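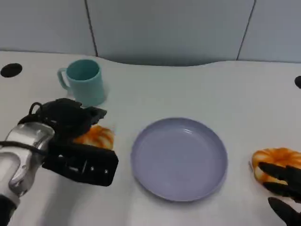

Week 6 handout: Paying for a two-armed workcell

Okay, budgets! I know most of you signed up for the robots and would happily skip the spreadsheet, but every cell I've helped set up started with one, and the ones that started with a bad one are still a sore subject. Bring your draft from April to class (even if it's a mess) and we'll mark it up together.

The arms

Everybody prices these first and then stops. Our planning case this week is the Gukby lab, which wants two arms with fingered hands working over one white table, moving small household things onto and into dishes. Get the arm quote and the hand quote as separate lines, please. Suppliers love to fold them together, and then you can't tell what a second pair of hands would cost you. And you will want that number, because fingers have joints, joints have little screws, and all of it wears.

The small stuff

My favorite part! Props, cups, plates, bowls, tape, cable ties, spare fingertips. For the Gukby case I put down $1,000 for the year and a student talked me up from there, fairly I think. Buy props in matching sets. If one goes missing or gets squashed, you want a twin on the shelf that same afternoon.

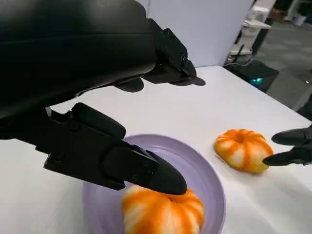 Two hands sharing one table also means two of nearly everything else: wrist cameras, cables, mounts, fuses. I had a group last year who doubled the arms and forgot to double the cameras, and they spent 19 days waiting on a back order from Lodix. So go down your list line by line and write "x2" or "x1" next to each item. It's dull, it takes ten minutes, do it anyway.

Floor space and furniture

Measure the table, then measure again with the arms stretched out, then add room for whoever has to reach in and pick up what got dropped. The Drastthorpe plan came out at 86 square feet for one cell, and that was before anyone thought about where the carts would go. Put the table itself in the budget too (people forget!).

Service and spares

I use 15 percent of the purchase price per year. Hyvönen quotes service by the visit, so if you're using their price sheet, guess your visits first and show me how you guessed.

For next time

Finish the x2 column, add a spares line, and circle the one number you trust least. Drafts are due May 28, 2020, by email, one file per group.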